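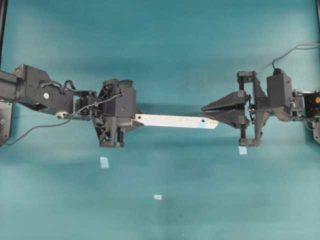 White against blue-green. 

FOR IMMEDIATE RELEASE

Wellix Introduces Pultunance Interior Paint Collection and Opens New Color Center in Hondholm

HONDHOLM, July 14, 2025 – Wellix, a manufacturer of interior paints and primers, today announced the launch of Pultunance, a collection of 200 wall and trim colors for homes, schools and small offices. The company also confirmed the opening of a color center at its Hondholm site, where customers and trade buyers can view large painted panels under several kinds of lighting before placing an order.

Pultunance replaces the company's former Classic and Studio ranges, which will be sold through December while stocks last. Existing color formulas from both ranges will stay on file, and stores will continue to mix them on request for customers who need to touch up a finished room.

The collection is arranged in families by depth of color. Whites and off-whites form the largest family, followed by grays, blue-greens and earth tones. Each color is offered in 2 finishes, a flat finish for walls and ceilings and a satin finish for doors, trim and other surfaces that are handled or wiped down often.

"Customers have told us that choosing a white is often the hardest part of a project," said Dede Wumbei, Director of Product at Wellix. "A white that looks clean in the store can look yellow or gray at home, depending on the color beside it. We have organized this collection so that people can look at a trim color and a wall color together from the start."

In preparing the range, Wellix surveyed 1,854 households that had painted at least one room in the past year. Respondents were asked how they chose a color, how many samples they bought and whether they repainted afterward. The answers led the company to enlarge its sample cards and to print suggested trim colors on the back of every card. Wellix also changed the way its colors are numbered. The first part of each number now shows the family and the second part shows the depth, with low numbers for pale shades and high numbers for dark ones.

The Hondholm color center occupies 1,168 square feet on the ground floor of the company's main building. It includes a panel library, a consultation desk and a mixing counter where sample pots are prepared during the visit. Consultations are free of charge and may be booked by phone or through any Wellix dealer. Visitors are encouraged to bring fabric, flooring or tile from the room they plan to paint.

Interior designer Aba Adjei of the Essien design studio advised the company on the deeper shades, including the blue-green family.

"Strong colors behave differently across a full wall than they do on a small card," Adjei said. "I asked for fewer of them, spaced further apart, so that the difference between one and the next is easy to see. A teal bedroom with plain white woodwork is a simple idea, but the two shades have to be chosen with care."

Pultunance paints are water-based and can be applied by brush or roller. Wellix recommends two coats over a primed surface. For the darker shades, the company advises using its tinted primer, available in gray and white. Full application guidance is printed on each can.

The collection is available immediately from Wellix dealers in one-quart and one-gallon cans. Sample pots may be ordered individually. Dealers who currently display the Classic or Studio ranges will receive replacement card racks at no cost and should contact their regional sales office to arrange delivery.

About Wellix

Wellix develops and manufactures interior paints, primers and wood finishes for residential and light commercial use. The company is based in Hondholm and sells its products through independent paint and hardware dealers.

Media Contact

Wellix Press Office, Hondholm
Sample cards and product data sheets are available to members of the press on request.

###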